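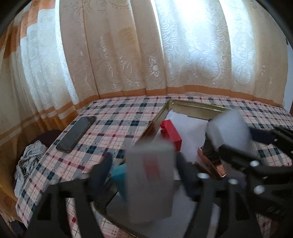
4.2 Changes in the work of the sorting staff

Elgate's returns shop in Trercombe employed 29 people in sorting when the Plaserska line was announced. The line was meant to take over the picking of small mixed goods, which had been done by hand at tray stations. The company did not cut the sorting staff during the study period. It moved part of the group to a new task, called "demo work" in the shop, in which a person does the picking and placing with hand-held grippers and the movements are recorded for training the robot arms. Some of this work was done on site and some at home, on whatever flat surface the worker had.

Demo work uses the same kinds of goods as sorting, but the pace and the attention it asks for are different. A sorter judges an item by touch and often moves two or three at once. With a gripper in each hand, the worker has to approach each item from a side the jaws can hold, close on it, lift, and set it down in a way that can be repeated. Several workers said they had to slow down and plan movements they had not thought about in years. Small upright objects were named most often as tiring, as they tip when the jaws meet them unevenly.

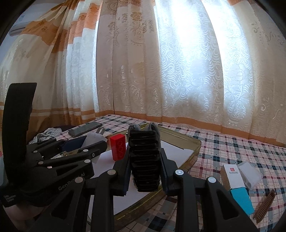

Figure 3. Demo work with a hand-held gripper: a black ribbed object held between the jaws, with a red toy brick standing on white paper.

The shop logged 3,968 recordings in the period covered here. Workers were assigned up to 200 per week. The target was set by the planning office without a trial, and it was the most common complaint in our interviews. A recording that was rejected did not count toward the target, and workers were not told the reason for the rejection until April, when the team lead, Troels Vigfúsdóttir, began posting the reasons by the time clock. Complaints about rejected work dropped after that, though complaints about the target did not.

Pay stayed at the sorting rate. Wakana Ishida, who had sorted for eleven years before moving to demo work, described it as "teaching, at packing wages." Others preferred it to the line, mainly for the option to sit and to choose their hours. Those working at home reported less contact with the rest of the shift, and three asked to return to the floor for that reason.

We found no agreement among the staff on whether demo work would last. Management described it as a standing job. Most of the workers we interviewed expected it to end once the Plaserska line was in full use, and two had already applied to the Hutapea warehouse.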